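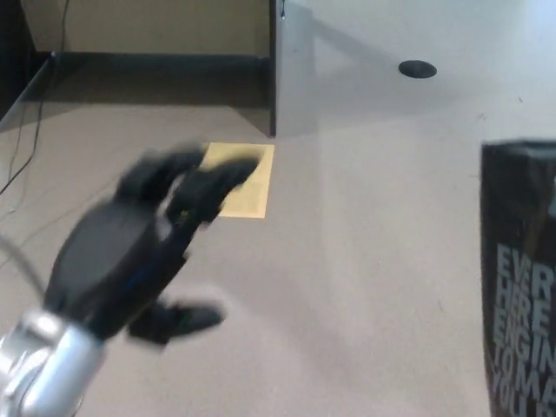
A yellow square on the gray table at the Grosedow sorting room.

Tondstead clothing drive passes last year's count
2021-01-11 By Clotilde Besnard

TONDSTEAD — The winter clothing drive at Grosedow has taken in 1358 pieces so far, up from 1116 last winter, and there are still bags by the door. Mostly shirts. Some coats, not enough, organizers say.

Drop-off stays open 3 more weeks. Clean clothes only, adult and kids sizes. No shoes this time — the shoe shelf is full.

"Coats, coats, coats," said Apolline Bailly, who runs the sorting with her sister Eugénie. "We had 31 go out in one morning and then teh rack was bare." 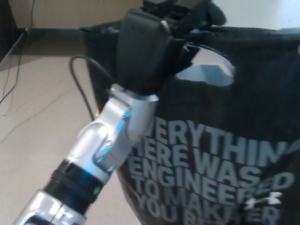

T-shirts are the biggest pile by far, and the drive takes them with or without print. Sports shirts go quickest with teenagers, Bailly said. One black Under Armour T-shirt has big light gray lettering about being engineered to make you better, the kind that gets picked early. Plain ones move slower but they do move. Anything with holes goes to Pruvost for rags.

Zulkifli Pillai is driving the van again, pickups can be set up by phone for people who cant get to the hall. Leave bags tied and write the size on the outside.

Leftover summer things will be stored until spring. Last drive opened in November, and the next one should too.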